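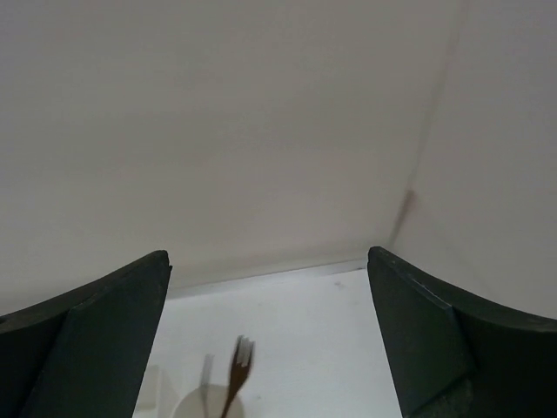
Tema 3. Normas y buenas prácticas en celdas de manipulación de utensilios

Apuntes de la asignatura Automatización de Procesos Ligeros
Revisión del 14/5/19

1. Qué regula una norma y qué deja fuera

Las normas que más se citan en robótica tratan sobre todo de la seguridad de las personas: la ISO 10218 para robots industriales y su integración, y la especificación ISO/TS 15066 para el trabajo colaborativo. Son documentos serios y hay que leerlos. Ahora bien, quien busque en ellos cómo debe cogerse un tenedor por el mango va a perder la tarde. La calidad de la manipulación, el orden de la mesa o el criterio para dar por buena una recogida quedan en manos del integrador, y el integrador suele resolverlo con un documento interno que llama «norma» aunque no lo sea.

En este tema trabajamos con uno de esos documentos, la Guía Maner, que acompaña a las prácticas del módulo. La Guía tiene 13 reglas. En clase discutiremos unas cuantas y adelanto mi posición: varias están bien pensadas, alguna sobra y casi ninguna dice cómo se comprueba.

2. La palabra «conforme»

Conviene desconfiar de la palabra. Una celda «conforme a la Guía Maner» es una celda cuyo responsable ha firmado una hoja. La hoja pregunta si se ha revisado la pinza, si la superficie está limpia, si los objetos están en su sitio. Se contesta con sí o no. ¿Limpia según quién? Una mesa blanca puede tener manchas tenues y motas sueltas y seguir siendo perfectamente válida para trabajar, o puede no serlo si el sistema de visión confunde una mota con el borde de una pieza. La regla no distingue los dos casos y el que firma tampoco.

Lo mismo ocurre con el desgaste de los dedos. La regla 4 pide dedos «en buen estado». Unos roces superficiales en la punta no invalidan una pinza; una holgura en la base, sí, y la holgura no se aprecia mirando. Si la lista de control solo exige inspección visual, detecta lo que menos importa.

Para este curso, una regla se considera utilizable cuando responde a tres preguntas:

– Qué se mide o se observa.
– Con qué límite se acepta o se rechaza.
– Quién lo repite y cada cuánto.

Les pido que pasen las 13 reglas por este filtro antes de la práctica. Traigan el resultado por escrito, aunque sea a mano.

3. Recipientes y colocación

La regla 6 establece que los utensilios se presentarán «en recipientes adecuados a su forma». Aquí empiezan los problemas. Un vaso con tenedores de pie ocupa poca mesa, pero deja que cada pieza se incline hacia donde quiera. Una bandeja alargada limita el giro y obliga, en cambio, a meter los dedos junto a las paredes. Un cesto de rejilla puede complicar la segmentación, con tanto hueco repetido, y una cuchara clara sobre plástico claro ofrece poco contraste a cualquier cámara.
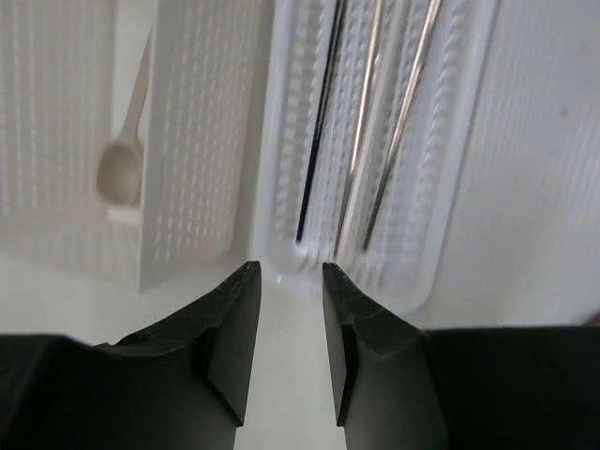

El documento Vadimov, que algunos grupos prefieren porque es más corto, intenta arreglar esto con una distancia mínima entre pieza y pared. La idea es razonable. El inconveniente es que la distancia se fijó para piezas apoyadas en horizontal, y una varilla apoyada en diagonal tiene una separación distinta en cada punto de su longitud. ¿Dónde se mide, abajo, donde toca el fondo, o a la altura del agarre? El documento calla. Yo mediría a la altura del agarre y lo dejaría escrito en la ficha.

Hay otra cuestión que Vadimov despacha en una línea: los brillos. Las piezas metálicas finas devuelven reflejos que cambian con unos pocos grados de inclinación. Una pieza negra y otra plateada, de forma parecida y en el mismo recipiente, son para el sistema de percepción dos problemas distintos. Exigir «iluminación uniforme» no basta. La luz puede ser uniforme sobre la mesa y el metal seguir dando destellos. Como mínimo, la ficha debería recoger qué acabados se han ensayado y cuáles no.

4. Aproximación y cierre

Sobre la aproximación hay bastante acuerdo entre los documentos que manejamos, y por una vez lo comparto:

a) El robot se detiene por encima del recipiente antes de bajar. La altura de parada se anota en la ficha.
b) El descenso se hace con la pinza abierta lo justo para librar la pieza y sin tocar las paredes. Abrirla al máximo por costumbre es mala práctica en recipientes estrechos.
c) El cierre se ejecuta con fuerza limitada. En cubiertos ligeros, un cierre brusco desplaza el recipiente entero.
d) Se levanta en vertical un tramo corto y se comprueba el agarre antes de trasladar.
e) Si la comprobación falla, se vuelve al punto de parada. Se admiten 2 reintentos y después el ciclo se detiene y avisa.

El apartado e) merece un comentario. Limitar los reintentos está bien, pero he visto informes en los que una pieza recogida al tercer intento figura como éxito sin más. Eso maquilla la tasa. Anoten siempre en qué intento se consiguió. Un sistema que acierta a la primera y otro que acierta a la tercera no merecen la misma cifra en la tabla.
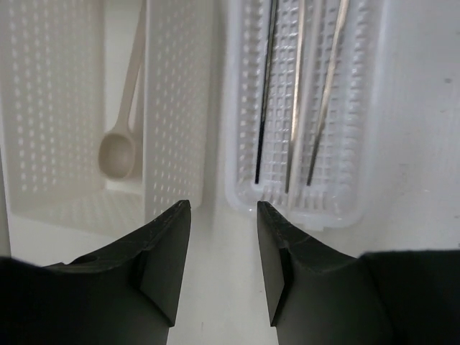
Figura 3. Cuchara medidora en cesto perforado y varillas metálicas en bandeja con fondo de rejilla.

5. Registro y trazabilidad

La plantilla Lacerda es la que usaremos para registrar los ciclos. Tiene 113 campos. Me parecen demasiados, y la consecuencia es previsible: la gente rellena los primeros, copia los del medio de la sesión anterior y deja en blanco los últimos, donde están las incidencias. Una plantilla así produce archivos muy completos y poco fiables.

Para las prácticas basta con lo siguiente:

– Identificador de la sesión y de la pinza montada.
– Tipo de recipiente y su posición respecto a una esquina de la mesa.
– Pieza, material y acabado.
– Intento en que se obtuvo el agarre, o fallo.
– Contactos no previstos con paredes, fondo u otras piezas.
– Imagen de la cámara de muñeca en el punto de parada.

Sobre la imagen: una imagen movida también se guarda. Borrar las borrosas parece higiene y es sesgo, porque suelen coincidir con vibraciones o con velocidades mal ajustadas, justo lo que interesa revisar. Tampoco vale como prueba de agarre una imagen anterior al cierre.

6. Un caso para discutir

La auditoría Jelley propone certificar una celda completa tras unas 3 horas de funcionamiento sin parada. Discutan en grupo si el criterio es suficiente. Tengan en cuenta que un robot que trabaja despacio y con una sola clase de pieza puede cumplirlo con facilidad, y que «sin parada» no significa «sin error». Tengan en cuenta también que el auditor elige la colocación inicial de los utensilios y que el documento no le obliga a variarla.

Entrega: una página por grupo, en junio, con una redacción alternativa de la regla 6 de Maner y el procedimiento para comprobarla. No se aceptarán redacciones con los adjetivos «adecuado», «correcto» o «suficiente» si no van acompañados de un límite.

Lectura previa: el apartado de evaluación de riesgos de la ISO 12100, y las notas del tema 2 sobre repetibilidad.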